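Flunari Tabletop Grasps: README

Hi! I put this file together so you don't have to dig through our chat history to find out how the set was recorded. It's mostly house rules. They look fussy written down, but every one of them has saved me a re-record.

What's in it
1000 grasp episodes, split into 17 folders by target object. Each folder has a notes.txt, and I'd read that first (folder 4 has a naming mixup I never fixed, sorry).

House rules for recording

Stop button first. Whoever runs the hand presses it once before the first episode of the day and writes down the time. No entry in the log, no data from that session.

Hands off the table while the arm is live. If something rolls away, stop, fix it, start a new episode. Please don't nudge a block mid-take and hope it's fine!

Leave clutter in. Boxes, cups, bags and cans stay where they landed, and the target gets picked from among them. We used to tidy up between takes and the Hultden people told us (nicely) that our table looked like a showroom.

Keep the failures. A dropped block gets the label "drop" and a missed one gets "miss". Deleting them is the one thing I'll get grumpy over.

Label what the hand is going for, and do it before the take. For blocks that means color plus the word block, so "green block", never "the small one". When two blocks sit close together, add the neighbor too, as in "green block, orange next to it".

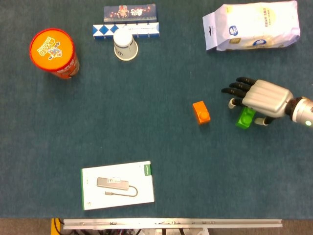 Apolinar Sandoval wrote back that the neighbor tag should be required for anything within a finger's width, blocks or otherwise, and that two people should label those episodes separately before comparing. I like it, and it goes in with the next version.

Known gaps
Lighting hardly changes, and there's no glass at all. Sessions recorded on Thursday evenings have shorter notes than the rest.

Questions go to the Flunari tracker under "tabletop". Put the folder number in the title, please.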